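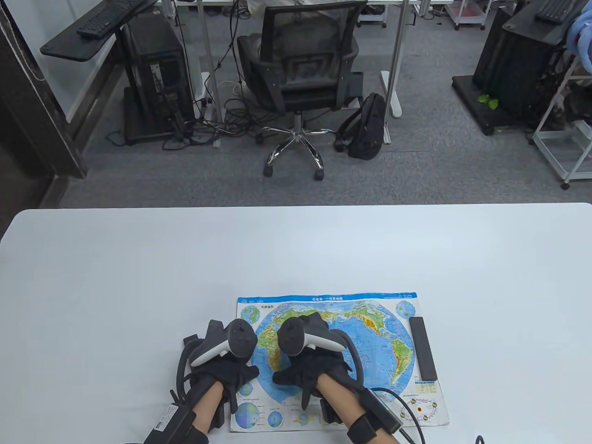 According to Stultum, a partner that has worked with us for three years, the hardest part of teaching a robot is getting a person to move the way they would if no one were recording. We agree, and much of our work at Plirnov is arranged with that in mind.

Plirnov records skilled hand movement for teams that build and train robots. Our operators wear gloves with a controller mounted on the back of each hand and carry out everyday table tasks, such as handling a laminated map. The position of each hand is logged throughout the task, and the recordings are prepared for use in training.

We maintain a catalog of 200 tasks. Each is written up on a single page, reviewed by a senior operator and tried at least 10 times before it is released for recording. Clients may choose from the catalog or send us their own tasks.

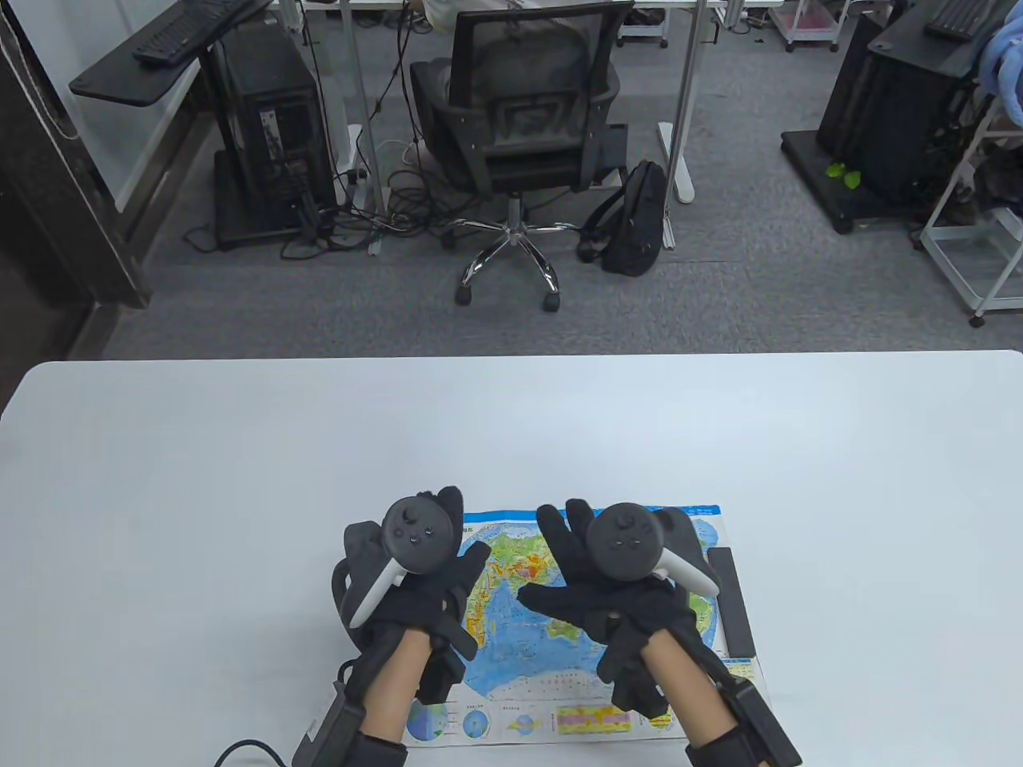
Office of the Director
Plirnov, Operations

Our main recording program, Stemon, accepts orders of up to 1000 demonstrations. A smaller program, Nkuna, covers remote control, in which the operator guides a robot's arms directly and corrects its errors as they occur. Both programs use the same review process.

New operators complete a paid training period before their recordings are delivered to any client. They learn to fit the gloves, calibrate the controllers and begin each task from the agreed starting position. Recordings that do not meet the written standard are set aside and the task is repeated.

Applications for operator positions open each October. Inquiries about recording work should be sent to the Operations office through the contact page.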